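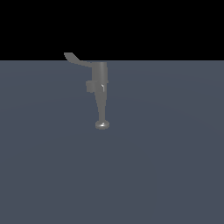
11/30/20
By Ayantu Belay

The Firkcombe single-lever faucet from Wirberg

We've been selling the Firkcombe for two years now and it's still the one I steer people toward when they come in with a dripping old tap and a worried look. One lever does everything - lift for flow, swing for warmth - and you can work it with an elbow when your hands are covered in bread dough (mine usually are!). It fits a standard single-hole sink, and the hoses and mounting nut come in the box.

The price is $287, and we'll take 40 off if you order it along with the Cita basin. Spare cartridges are kept on the shelf, so do call before you give up on an older one. Most people manage the fitting in an afternoon, though getting the old nut loose can take longer than all the rest put together.

Comments

Nic Giolla Plumbing: We put these in all the time. Go easy on the nut, hand tight and then a quarter turn.

Maximiliano Domínguez: Does the hose reach if the shutoff valves are down near the floor? Mine are awfully low.

Ayantu Belay: It might not, Maximiliano - we do sell an extension, so measure first and give me a ring.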